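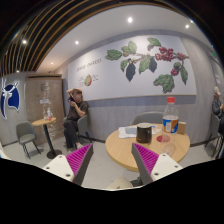 ## Hand-held grippers take robot training out to the café table

10 November 2020

A research team at Endier has published first results from Fortin, a method for teaching robot arms to handle everyday objects without having a robot in the room. A person holds a gripper with a camera on it and does the task by hand. The video is later turned into training data for an arm with the same kind of fingers.

The paper covers one family of tasks: picking up a drink container and setting it down on a coaster. The team collected 960 demonstrations in cafés, break rooms and waiting areas. Most of them were recorded during opening hours, with people sitting nearby, and the tables were left much as they were found. Papers, mugs and small boxes stayed where they lay.

According to the authors, that clutter is what the method needs. Earlier work by the same group used a lab bench with a plain backdrop, and arms trained that way did poorly once a chair or a wall picture came into view.

A clear plastic bottle is one of the harder objects in the set. The wall and the table show through it, so its outline changes with every shift of the camera. The label and the cap give the software something steady to follow, and the ribbed finger pads close on the bottle from both sides. 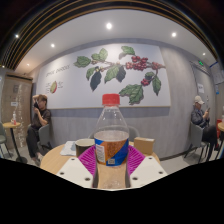 **Does the person holding the gripper need any training?**

A short session is enough. New operators in the study practiced for 30 minutes before their recordings were kept, and the main thing they had to learn was to move more slowly than they would with a bare hand.

The recordings are processed with Wulon, the team's own software, which works out the path of the gripper from the video alone. It also estimates how far the fingers are open at each moment. Clips where the path can't be recovered are dropped. Glossy tabletops and bright ceiling lights caused most of the losses, the paper says, and a version of Wulon that copes better with reflections is being tested.

For the evaluation, the team mounted matching fingers on a Drillard arm and ran 200 trials at tables that did not appear in the training set. The arm was given no map of the table and no model of the objects. It was scored on whether the container ended up standing on the coaster within the time limit.

Arms trained on the café recordings did better than arms trained on an equal amount of lab data. The gap was widest with see-through bottles and smallest with dark mugs, which both versions handled well. The most common failure was letting go slightly too early, so that the bottle landed with its base partly over the rim of the coaster. Knocking over a neighboring object came second.

The authors list several limits. All the tables in the study were flat and at normal seated height. Full open cups were left out for safety reasons. The method also uses a single hand, so anything that calls for holding an object with one hand and opening it with the other is outside its reach for now. 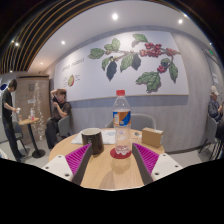

*Bottle, coaster and mug on a café table, with the fingers of the hand-held gripper open.*

Cost was another point in the report. One operator can record at a new place within 15 minutes of arriving, including the setup of the camera. Moving an arm, its base and its controller to the same spot took the group most of a working day when they tried it for comparison.

Endier plans to release the recordings and the drawings for the gripper in February. Faces will be blurred in the public version. The next round of recordings will add trays, spoons and folded napkins, and the team wants to find out whether operators in different countries set a table differently enough to affect the results.

The Fortin paper and a set of short clips are available on the project page.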